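The Altby Heat Press
Reading time: 2 minutes

The Altby is a clamshell heat press for putting transfers on T-shirts, tote bags and whatever else your customers insist can be printed on. It has one lever, one dial for heat and one for time. We considered a touchscreen for as long as it took to drink a cup of tea.

Most small shops come to us with a press that is hot in the middle and merely friendly at the corners, so the design sticks in the centre and peels off at the edges in the first wash. The Altby's heating element runs right out to the sides of the plate.
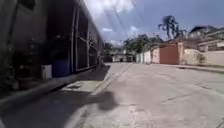

Pressure is set with the knob on top. Turn it clockwise for thin cotton, and back the other way for hoodies, which are thick and have opinions. Zips, buttons and seams should hang off the edge of the plate. If they can't, use the Prorkis pad (sold separately, sorry).

Power: 2000 watts
Timer: up to 600 seconds, should you wish to cook something
Guarantee: 2 years on the element, 12 months on everything else

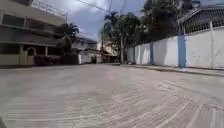 It works with vinyl, sublimation paper and ready-made plastisol transfers. Follow the heat and time on the transfer maker's sheet – they do vary, and guessing gets expensive in shirts. Peel hot or cold as the sheet says.

The Altby comes with a non-stick cover sheet and a spare fuse. Lifting it out of the box is a job for two people.

Afolabi & Adesa Print Supplies | Contact us | Copyright Afolabi & Adesa | Back to top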